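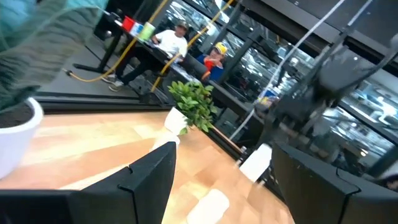

**Open day walk-through, demo room, October. Done before doors at 10:00.**

Route covered: front entrance, demo room, Bukano bay, back hall. Marks are OK, FIX (before doors) or WATCH (somebody keeps an eye on it all day). Last year's sheet had a fourth mark, "fine probably," which has been retired.

## 1. Arms and table

- [x] Emergency stop within reach of the presenter — **OK.** Pressed it. Everything stopped, including the presenter's sentence.
- [x] Speed limit set to demo mode — **OK.** Visitors will call it slow. Let them.
- [x] Gripper fingers checked for cracks and loose screws — **OK.**
- [ ] Plants on the wooden table — **WATCH.** They stay, by popular demand. Keep them outside the marked reach and water them after closing, never during.
- [ ] Small items on the tabletop — **FIX.** Anything that isn't part of the demo goes in the drawer. The drawer is now full, so please also empty the drawer.

## 2. Cables

- [ ] Yellow cables around the desk — **FIX.** Bright yellow does make them easy to see. People looking at a robot do not look at cables of any color. Tape down whatever touches the floor and route the rest away from the chairs.
- [ ] Thin white cable by the arm — **WATCH.** Run the full range of motion once and check for snagging.
- [x] Power strips — **OK.** No strip plugged into another strip, a first for this building.

## 3. Desk and seating

- [ ] Cups on the black desk — **FIX.** Red, blue and white, light green: a lovely set, and all three belong in the kitchen. Drinks rule applies to staff too.
- [ ] Chairs — **FIX.** Push in when you get up. The operator stays seated while an arm is live.
- [x] Glass panels — **OK.** Reflections are strong with all the lights on. If a guest walks toward one, speak up early.

## 4. Visitors

- [x] Room limit posted (20 at a time) — **OK.** The sign is finally larger than the Remamia poster.
- [ ] Barrier distance, 60 inches — **FIX.** Measured 52 at the Bukano end. Children will measure it again with their arms.
- [ ] Safety talk — **WATCH.** The Panicker version runs long. Cut the part about the history of the fence.
- [x] First aid kit — **OK.** Stocked. Somebody has been eating the glucose tablets.

## 5. Sign-off

Three FIX items need tape, a drawer and a tape measure, in that order. The cups and chairs need only willpower. Recheck at 9:45, then hand this sheet to the Steven front desk and leave a copy by the door.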